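Grustine : un petit jeu de données sur les pinceaux et les encres
Dernière mise à jour : 14/05/24 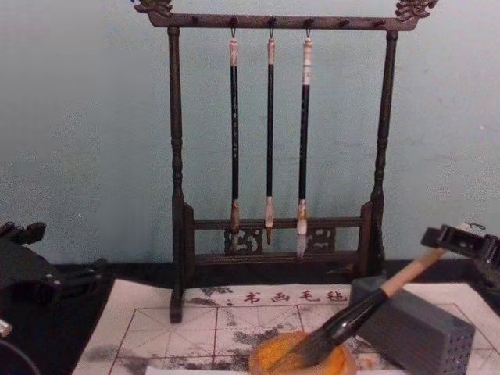 Grustine, c'est mon tableur du dimanche devenu trop gros pour rester un tableur. J'y note depuis des années les fiches de pinceaux et d'encres que je croise dans les vieux catalogues de papeterie, et en avril j'ai fini par tout passer en CSV (il était temps !). Chaque ligne correspond à un article : type de poil, longueur de touffe, matière du manche, prix d'époque quand il est lisible. Les accessoires ont leur propre table, et c'est là que je me suis le plus amusée, parce qu'un portant en bois sombre avec ses têtes de dragon sculptées aux deux bouts et sa rangée de petits crochets, ça se range où ? J'ai créé une colonne « ornement » rien que pour ça, et je ne regrette pas.

Ce que contient le dépôt

Il y a 2 fichiers : pinceaux.csv (2 394 lignes) et accessoires.csv, plus modeste. Encodage UTF-8, séparateur point-virgule, désolée pour les habitués de la virgule. Les champs vides sont de vrais vides, je n'ai mis ni « NA » ni zéro.

Les sources

Surtout les catalogues Lambrechts et Alletti, scannés puis retapés à la main. Lorcan Quinlan a relu 2 000 fiches de pinceaux, un travail de fourmi, merci encore ! Les autres n'ont eu que ma relecture, alors méfiance avec les prix Alletti : les 3 et les 8 s'y ressemblent terriblement.

Pour l'ouvrir

N'importe quel tableur fait l'affaire. Manju Rathore a aussi écrit Mornik, un petit script qui convertit les pouces en millimètres et signale les doublons. Lancez-le sur une copie, il écrase le fichier d'origine.

Licence

CC BY 4.0. Si vous repérez une coquille, ouvrez un ticket avec le numéro de ligne et la page du catalogue.

Ce site utilise des cookies pour mesurer l'audience. Accepter | Refuser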